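Clothes should be sold with the boring facts on them. Not the story, not the mood. Weight of the cloth, how the seams are done, what it does after thirty washes. I've been saying this since December and people mostly nod and change the subject.

Went to Curalville to buy a plain shirt. 8 shops. One had a tag that told me anything beyond size and "wash dark colors separately." One! The rest wanted me to feel something about mountains.

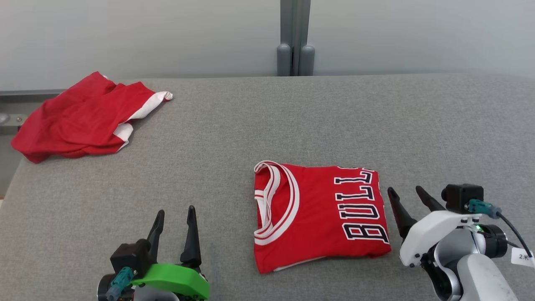
Toàn Triệu, who did alterations at Stiritz before it closed, thinks shoppers wouldn't read it. Maybe. We read the back of a cereal box though. We read the fine print on a mattress if the mattress costs enough. And a closet full of clothes costs more than a mattress - it just gets paid for in little bites, so it never feels like a real purchase.

My own count, from old reciepts: 1540 dollars one year, 1635 the next. Most of it is gone now. Twisted side seams, necks gone wavy, numbers peeling off.
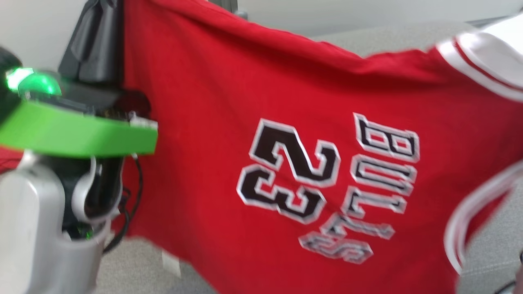
Sports stuff is the worst for this. You pay for the team and the cloth comes along as a kind of bonus. Fine, I get it, I buy it too. But put the fabric weight on the tag. It's one line of ink.

Đạt Đỗ says small makers can't afford the testing. Fair point and I don't have a full answer. Start with the big ones then, let the small ones catch up later. Weighing cloth is cheap anyway, a kitchen scale gets you most of the way their.

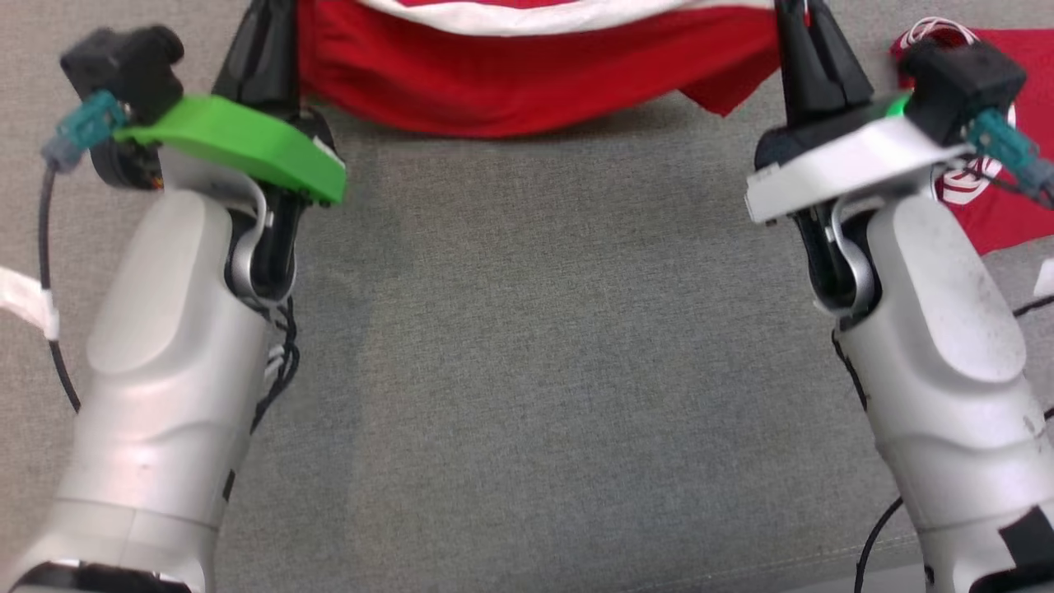
*Red cloth held up at both ends.*

Anyway. Ask at the register what the fabric weighs. They won't know. Ask again next time.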